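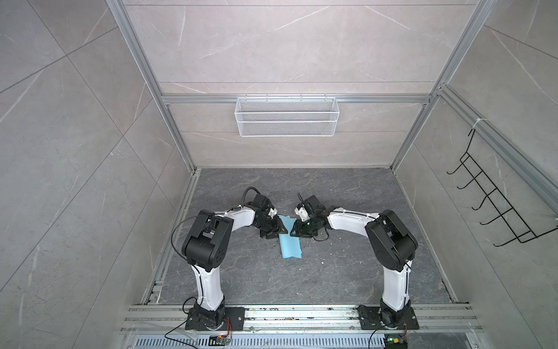
Subject: Re: [prestville-home] folding cloths, does anyone bother?
From: Lizeth Ospina

Suleiman Ezeani wrote:
> Evening all. I've got a drawer full of cleaning cloths
> and every time I open it the lot springs out at me. My
> sister folds hers into thirds and stands them up in a
> row, but mine flop over before I've shut the drawer. Is
> there a knack to it or should I just get a bucket? Also,
> what do people do with the thin ones that won't hold
> a crease?

Hi Suleiman,

Oh, I do bother, though I went years without! The thing that sorted it for me was flattening the cloth properly before making the first fold. I used to fold mine in mid-air while talking to someone, and then wonder why they came out like old lettuce. Now I put each one down on the worktop, pull the two top corners apart and smooth downwards with the side of my hand. If the top end is still bunched up when you start, you'll be chasing that lump all the way through.

After that I go in half lengthways, then in half again, then into thirds from the bottom. Thirds is what makes them stand up (your sister's quite right there). Mine still flopped until I cut down a Puma shoebox to go in the drawer, and now they lean on each other and behave. It takes 11 of the ordinary size, or 7 if they're the fluffy sort.

As for the thin ones, I gave up on creases and roll them. Start at a short edge, keep it snug, and tuck them down the side of the box. The cheap ones from the market in Pillville never sit square whatever you do, the edges were cut on the skew to begin with, so those live under the sink and I don't look at them.

One more thing, go easy on the fabric softener. Mine got so slippery they wouldn't stay folded, and they just pushed water round the hob as well. I've left it out since November and they're much better.

A bucket is fine too, mind you! My mum had one for 3 decades and her kitchen was spotless.

Let us know how you get on, and does anybody else have a trick for tea towels? Mine are a disgrace.

Lizeth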